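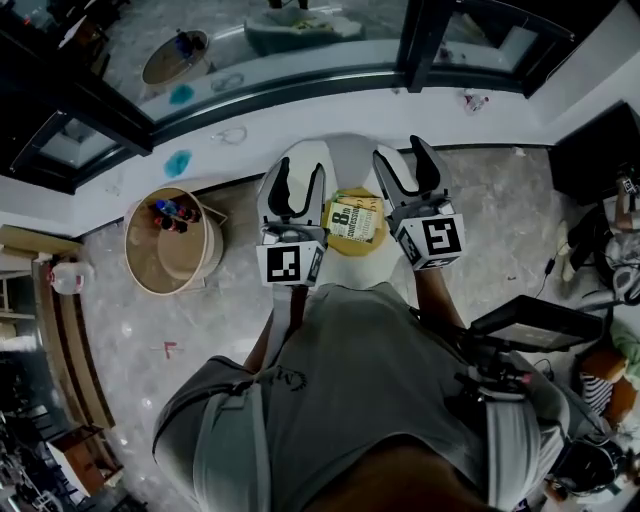 What should a small team buy first when it starts planning for hand-held grippers?
Spare finger pads and a second set of straps, before any extra grippers.

That is the advice of Vibeke Lykkegaard, who handles purchasing at Furden. She wrote the equipment plan there in September and has revised it twice.

"The first version was all hardware," she said. "Grippers at the top, one line for everything else. We spent the everything-else money in the first month."

The plan now starts with hours of use. Furden budgets for 1,000 hours per pair of grippers and sets aside $700 per pair for parts over that time. Pads take most of it. Cables come next, then straps and printed markers.

"A cable is cheap until you have two people standing there waiting for one," Lykkegaard said. "So I count the waiting as a cost too."

Booker Villanueva runs the sessions and sends her the parts requests. He asked for matched pairs only, so a left and a right are always bought and retired together.

"If you replace one side, you end up checking the other side anyway," he said. "I'd sooner do it once."

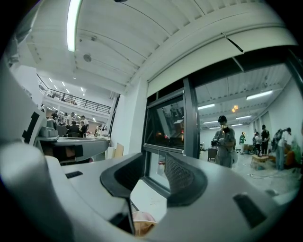
He also wants the pads ordered in one batch. Pads from different batches wear at different rates, he said, and that makes it hard to plan the next order. The last order was for 500, split between Furden and its partner Dristita to get the lower price.

Lykkegaard agreed to the batch order but held back on a service contract. The supplier offered one at $202 a month.

"We do most repairs on site, so I said no for this year," she said. "I may change my mind — it depends on what breaks over the winter."

Storage is still open. Villanueva has asked for lockable cases, one per pair. Lykkegaard has two quotes and is waiting for a third.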